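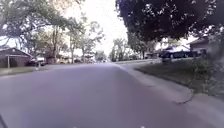
4. First street runs

Read this section before you take the Skava past the end of your driveway. It applies to the Harnanbridge workshop build with the front camera and the Witkowska motor board. If you swapped either part, treat the settings below as a starting guess.

The Ulix software will tell you the robot is "road ready" once the self-test passes. Ignore that. The self-test checks that the parts answer. It has no idea whether the robot can find a curb.

4.1 Before you leave the garage

1. Charge the battery fully. The meter on the Ulix screen is optimistic below half, and we have never managed to calibrate that out of it.

2. Put the robot on blocks and press the stop button on the remote. The wheels must stop. Do it again with the robot's own stop switch. If either one fails, do not go on.

3. Open the camera view and look at the bottom edge. Two small white parts of the robot's front should just show there, one on each side of center. If they fill more of the view than that, the camera has tipped down. Loosen the bracket, tilt it back up and tighten.

4. Set the speed limit to the lowest value. The menu lets you type anything up to 1,000, a number with no unit that seems to mean whatever the board feels like. Type 100 and leave it there.

CAUTION: A software stop is not a brake. On a slope the robot can roll after the motors cut out. Stay close enough to grab the handle.

4.2 Picking a street

5. Choose a quiet residential street with a plain curb and a long, straight view. Check local rules about running a robot on the road, and ask whoever is in charge of the street if you aren't sure.

6. Don't trust the "lane keeping" mode on a street with no painted lines. The older Ulix notes claim it works from the pavement edge alone. It sometimes does. Use "curb follow, right" and watch it.

7. Walk the route first. Look for cracks where the curb meets the sidewalk, chipped edges and driveway cuts. A driveway cut reads to the software as the end of the curb, and it may turn in.

Note: Bright sky is the most common cause of a bad run. When the sky between the trees bleaches out, the far end of the street goes soft and the distance estimates go with it. Auto exposure helps less than the menu promises – lock it on the pavement if you can.

4.3 The run

8. Place the robot on the right side of the street, pointing straight along it, and start recording.

9. Press Start and walk beside the robot, on the curb side. Keep your thumb on stop.

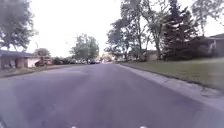
10. Watch the curb line on the remote screen. It should stay on the right and run toward the middle of the view. If it jumps to the edge of a lawn, stop the robot, move it back and start over. Letting it "recover" has not gone well for us.

11. Check the parked-car boxes. Ulix draws one around each vehicle it thinks it has found, with a confidence score out of 100. A high score on a distant car means very little. Stop by hand well before you reach any vehicle, whatever the screen says.

12. If a car turns onto the street, stop the robot and carry it off the pavement.

CAUTION: Do not run after dark or in rain. The housing was sealed with tape in January and has not been tested since.

4.4 Afterward

13. Press Stop, then switch off at the robot. Stopping from the remote alone leaves the motor board powered.

14. Copy the recording before you close Ulix. Closing the program first has cost us whole runs, and the "restore session" button restores the settings only.

15. Write down the street, the weather and every time you had to step in. The run summary counts a manual stop as a completed route, so your own notes are the better record.

Section last changed Sunday, August 18, 2024. Earlier printed copies give the wrong menu name for step 6.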